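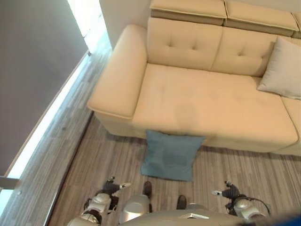
The Cushion Problem

Ask a robotics engineer which household chore will be automated next and the answer tends to involve dishes or laundry. Hüsnü Ertürk, who runs manipulation testing at Drinano, prefers to talk about cushions. A cushion on the floor has to go back on the sofa. A child of three can do it, and it takes an adult a couple of seconds.

For a two-armed machine the job divides into four stages: find the cushion, get hold of it, lift it clear, and put it down where it belongs. The first stage is close to solved. A teal cushion against cream leather is an easy target for any current vision system, and a gray one on gray flooring is only moderately harder. Trouble starts at the second stage.

A rigid box has faces and edges that can be measured before contact. A cushion changes shape as soon as a finger touches it. Squeeze the corner and the filling moves away, leaving the gripper with two layers of fabric and little control over the rest. Squeeze the middle and the fingers may not open wide enough. If the cushion is leaning against the sofa, pushing on it can fold it or slide it along the planks.

Ertürk's group logged 2,205 attempts at pick-and-return tasks with soft furnishings. Of these, 1,475 ended with the item on the seat. In another 519 the gripper made contact but lost its hold before the lift was complete. The remainder were stopped by the operator or timed out.

"Two out of three is a good research result and a bad appliance," Ertürk says. "Your dishwasher doesn't get to leave a third of the plates on the floor."

The definition of success was also generous. An item counted as returned if it stayed on the seat for 5 seconds. Upright, square to the backrest and right side out were not required. A stricter test is planned for May, with the cushion expected to stand in the corner of the sofa and stay there.

Shop-floor work has an advantage here. At Tokgöz, a maker of upholstered seating, pads reach the assembly bench in a fixed orientation, on a tray, at a known height. The company's Fernen cell handles them with wide paddles instead of fingers, and it does so all day. Move the same cell to a living room and it would have no tray, no known height and nowhere to be bolted down.

Reach is the other constraint. The floor is the most common place for household clutter and the worst place for most robot arms, which are mounted at chest height. Bending at the waist brings the hands down but shifts the center of mass forward. Daltotix has tried a sliding torso on a wheeled base, at a cost in weight and speed.

Drinano gives no date for a home product. Its current work is on fingertip sensing, with the aim of detecting a slip early enough to tighten the grip before the cushion drops.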